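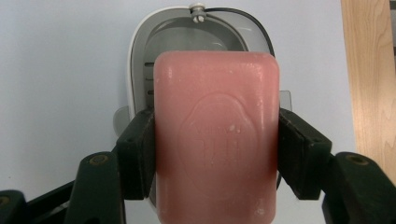
Pink bar, embossed side, lettering partly worn.

From: Mitiku Gebretsadik
To: Hutchins household list
Subject: Re: Bar soap for the shared washrooms

Thanks for the replies on this. The soap we are all talking about is the pink bar. The raised oval with the wavy border is what to look for. The lettering inside it has worn down and I can only read part of it, so please don't go by the name.

Answering the earlier message in pieces.

> I would like to know why we are going back to bars at all. The
> pump bottles were fine, they were tidy, and guests knew what to
> do with them. The last time we had bars in the Ammont Street
> building they sat in a puddle and turned to mush, and somebody
> had to scrape out the dishes every week. I don't mind trying it
> again but I want to hear what is different this time.

Two things are different. The old dishes had flat bottoms and no drainage. The ones from Avell have raised ribs and a lip at the front, so the water runs off into the basin. The other difference is that we are putting out one bar per basin. Last time there were two or three in each dish and they stuck together.

The pumps were tidy when they worked. Of the 18 we bought, 7 stopped priming before the bottle was half empty, and the refills only came in a size that nobody could pour without a funnel. I still have the funnel if anyone wants it.

> What does it cost? The refill bill was already more than I
> expected.

The last refill order was $469. A carton of the bars should last longer than that order did, but I would like to see a couple of months of use before I put a figure on it. The dishes are paid for.

> Also is it scented? My daughter gets a rash from the perfumed
> ones and I'd prefer not to have to carry our own.

I can't tell you that from the bar itself, and the cartons list "parfum" without saying how much. I will leave one unperfumed white bar in the ground floor washroom, in the dish by the window. Please leave that one where it is. If more people need it I will order more, so write to me off list if you would sooner not post about it.

> Last question, the pale bits on the pink ones. Is that mould?

I don't believe so. There are small white flecks on the face of the bar in the picture, one near the bottom right and two over by the lettering. They look to me like dried residue or chipped soap. There are some fine pits up near the top edge as well. If you find anything grey or furry, throw the bar out and tell me which washroom it came from.

Storage: the cartons are on the second shelf in the Pillarance Road cupboard, beside the paper towels. Please finish an open carton before starting another. Slivers can go in the jar on the same shelf. I grate them for the laundry and 900 grams keeps me going for a good while, so I am not short of a use for them.

On cleaning, since a few of you asked, I have written down what I do in our own washroom. It takes a few minutes. Leave the bleach in the cupboard for this, as it is harder on the dishes than soap scum is.

1. Take the bar out and stand it on its edge on a folded cloth.

2. Rinse the dish under the hot tap and go along the ribs with the old nail brush.

3. Wipe the basin surround with a damp cloth, then a dry one, until there is no pink film left on the white.
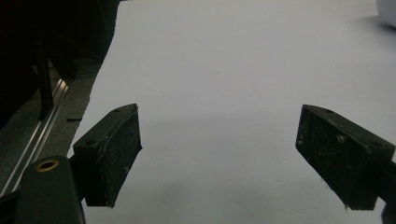

4. Put the dish back with the lip facing the basin. If it faces the wall the water pools behind the taps.

5. Set the bar in with the embossed side up. The plain side sits better on the ribs.

If you are down for a washroom in July, that is the whole job as far as soap goes. Mirrors and bins are on the other list and haven't changed.

I am at Pillarance Road most mornings until 11 if anyone wants to pick up a dish.

Mitiku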